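Stitches, stitches, stitches

January 21, 2019

I promised an update on the suturing and then went quiet for the whole of Christmas, sorry! The short version is that I'm still at it and I love it more than ever. The long version has knots in it.

For anyone new, I started last autumn after the evening taster at Trurkdale, where they sat us down with a pad and a needle and let us get on with it. I went in thinking I'd be good at it (years of hemming curtains) and came out having bent a needle and tied a knot that wouldn't have held a teabag. Naturally I booked the full course the next morning. We finish in May, and by then I want to have put in 500 stitches. The log in the back of my notebook says 154 as of last night, and I only count the ones I'd be happy to show someone, so the true number is a good bit higher.

So, the pads. Before this I had no idea there was such a thing as a practice pad, and now I have opinions about them. They're made to look and feel like skin, with the tiny creases and a bit of a shine to the surface, and the first time you push a needle through one it's properly strange. It resists, and then it gives. You can get them plain and make your own cuts, or with the cuts already in. I like them with the cuts in, mostly because my own cuts wander. I order mine from Trovel, who pack them flat and don't charge the earth for postage to Pritenside, and one lasts me ages if I'm careful with it.

The great thing is having cuts running in different directions on the same pad. A cut that goes up and down feels like a completely different job from one that goes side to side, even when it's the same depth and the same length. Your angle changes, and the needle wants to come out somewhere you didn't plan. I still find the horizontal ones harder and I still leave them till last, which is silly, as I'm tired by then.

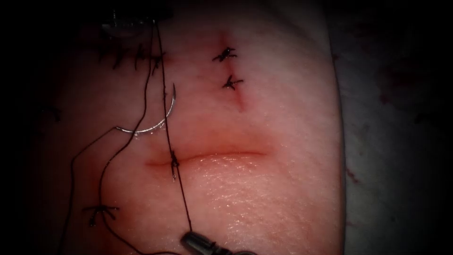
First stitch in at the left-hand end of the middle cut, with the two-knot vertical one up on the right.

The first stitch on any cut is the one I'd happily skip. The edges don't want to know each other yet. They pucker, they go a bit pink, and one side always seems keener than the other. Once there's a second and a third stitch sharing the work the whole thing calms down and starts to look like a closed wound, but that first one has to do everything by itself. I used to haul it tight to make up for it. Don't! You get a horrid pinched ridge, and when you put the next one in beside it they don't match. The advice we were given was that the edges should touch, and no more than touch. I've written TOUCH in capitals inside the lid of my box.

And then there are tails. I've become very fussy about tails. Too short and the knot can work itself loose, too long and they get caught up in the next stitch along, and you find you've sewn your old knot into your new one. With the stiffer thread they splay out in all directions after cutting and the finished knots look like little spiders. I find this quite charming, my sister finds it revolting. A whole row of them together looks like something you'd find in the corner of a shed.

I've been doing interrupted stitches nearly all the time (each one tied off and cut by itself) and have only had a go at running ones twice. Interrupted is slower, but if one goes wrong you've only lost the one. With a running stitch, a mistake near the start follows you all the way down the cut, and I haven't the patience to unpick it. Maybe in spring.

A proper session for me is 40 minutes. Any longer and I stop seeing what's in front of me. I used to think the lamp didn't matter, and then I did an evening with the big light off and only the lamp on, pointed at the middle of the pad, and the stitches improved straight away. The surface has such a fine texture that you need the light to see where the needle is going to come up – there's a small rise in the pad just before the point breaks through, and if you can see that you can correct it. The edges of the pad go very dark, mind you, and it's easy to lose track of loose ends over there.
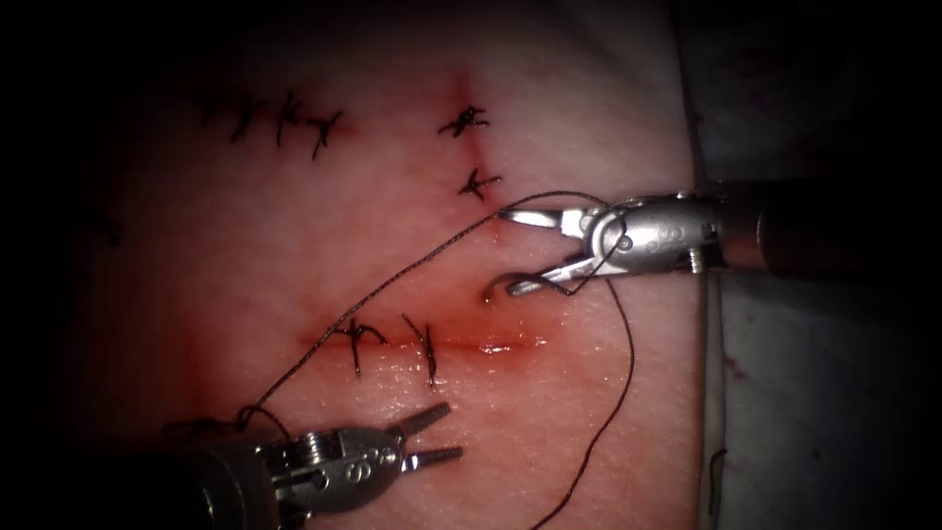 Thread is the other thing I could talk about all day. I've tried three kinds now and keep going back to the black one from Brabec, partly for how it handles and partly for the plain reason that I can see it. I started out cutting it far too long, thinking I'd save time on rethreading, and of course I spent all that time untangling instead. Even now I like a generous length, and you can see how much of a presence it becomes once it's strung across the work, a long dark line over that pale pink with the small curved needle waiting near the upright row. With three rows of cuts and stitches on one pad there's plenty for a stray loop to catch on, so I now pull the spare away from anything that's already tied before I go in again. It takes a second and it's saved me so much muttering.

The curve of the needle took me the longest to get the hang of. You want to push it straight, because that's what every sewing needle you've ever held has taught you, and a curved one simply won't have it. It has to roll. Go in upright, let the curve take it round underneath, and bring it out on the other side at the same distance from the edge. When that works it hardly feels like effort. When it doesn't, you've got a stitch that's deep one side and shallow the other, and the edges sit at different heights like a badly laid paving slab. Mine were nearly all like that in the autumn! I'd say it's more like a third of them now, and most of those are at the far end of a cut, where I get impatient.

Things I'm still rubbish at: spacing (I bunch up at the start and then stretch out), second throws that slip before I've locked them, and starting a new pad when the old one clearly has no room left on it. I squeezed an extra knot into the bottom corner of the last one, well away from any row, just to have used the space.

Our next assessment is in 14 days, and it's a timed one, one vertical and one horizontal, choose your own thread. I'll be doing the horizontal first, for once. I've also been asked if I'll do a post on how I keep needles from rolling off the table, so that's next, along with the sad story of the carpet.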